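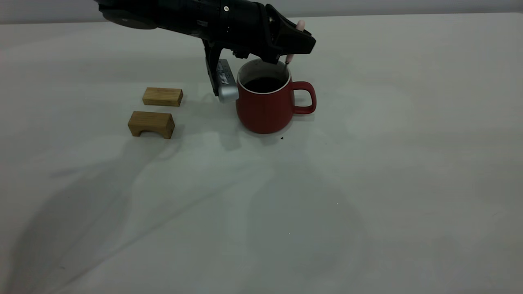 The Irkance gripper at the red mug, with two of our wooden blocks to the left.

Irkance two-finger gripper: review after a month on the bench

We bought this gripper in May to replace an older Ghumman unit that had worn out at the jaw pivots. I run a small test bench with Amna Jatoi, and most of what we do is tabletop pick-up work: blocks, cups, small boxes. The arm is a Wunix and stayed the same throughout, so I can compare the two grippers fairly directly.

Mounting took most of a morning. The adapter plate fits the Wunix wrist without drilling, but the cable comes out on the side where you least want it, and we had to turn the whole gripper 90 degrees to keep it from rubbing. After that the controller found it on the first try. The setup software is plain and does what it should. I would have liked a way to save more than one force profile.

Blocks were easy, as expected. Plain rectangular ones can be approached from nearly any side. The arch-shaped block needs more care, as the cutout leaves less wood to grip near the bottom, and a low approach can put a fingertip over the gap. We moved the grip point up and had no more trouble with it.

Mugs are harder, and they are why we wanted a new gripper in the first place. The Ghumman was fine with an empty mug and poor with a full one. It closed in steps you could see on the surface of the coffee. The Irkance closes more smoothly, and at the slow setting the coffee hardly moves. We ran 100 mug lifts with each gripper. The Irkance completed 90 of them without a spill or a slip. I don't have as clean a number for the Ghumman, as we stopped counting spills partway through and started counting paper towels.

Most of the failed lifts came from the approach. The body of the gripper is bulky, and when it comes down over a mug it hides a good part of the rim from an overhead camera. Obaidul Bhuiyan lent us a side camera from his own bench and that helped a lot – I would plan on one from the start.

The handle is still a problem. If it is turned toward a finger, the grip closes on it unevenly and the mug tilts. We now check handle direction before every approach.

Replacement pads come from Clerkham, and ours took two weeks to arrive. The price of the gripper was just over 2,000 with the adapter plate, and the pads are extra. I would order a spare set with it.

For blocks and boxes alone, I would keep the Ghumman and fix the pivots. For cups with something in them, the Irkance is worth the money. Ours is staying on the arm, and the old one has gone in the parts drawer.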